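Stirring a cup, 138 times over

I spent a morning at the Ziltov space in Lindgren last month, and my wrists still have opinions about it. The team there is gathering examples for Fillier, a learning system meant to pick up small kitchen chores by studying how people do them. I'd heard the work was dull. Some of it is! But I got hooked faster than I expected.

You stand at a little table, a gripper in each hand, and do one tiny job over and over. One of the tables had a cup on a checkered cloth, and I could have watched that one for ages. 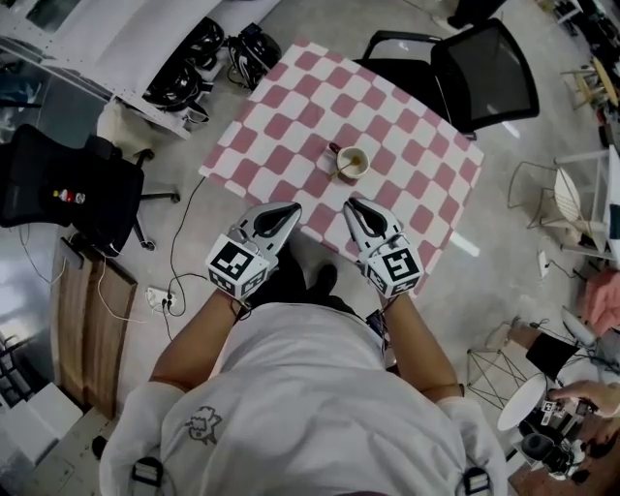 Two grippers, one small cup and a checkered tablecloth at the Lindgren workspace.

Jiahui Yao, who runs the sessions, told me the target for the cup task is 138 good takes, and a person usually gets through some nine before asking for a break. She throws out very little. A fumbled grab stays in as long as the person recovers from it, she said, "or the system only ever learns from people having a perfect day."

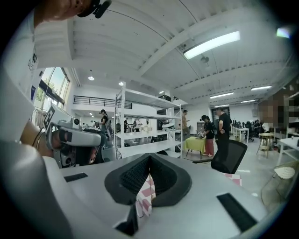 I asked whether everybody ends up doing it the same way, and she laughed. Left-handers reach differently, tall people lean more, and she wants all of that in the pile. Eight people had signed up for the current round (I made a clumsy guest), and each one gets five tasks before moving to another table. The bit I found hardest was slowing down - my first few tries were so rushed that she politely asked me to pretend the cup was full to the brim.

The next stop for all this is the partner shop in Nuneck, where the training gets done.
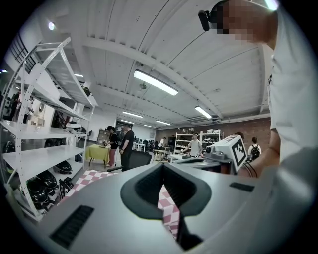

LINDGREN, January - Sign-ups for the second round are open now, mornings only, and Yao says beginners are welcome. I've put my name down again for the 9 a.m. slot.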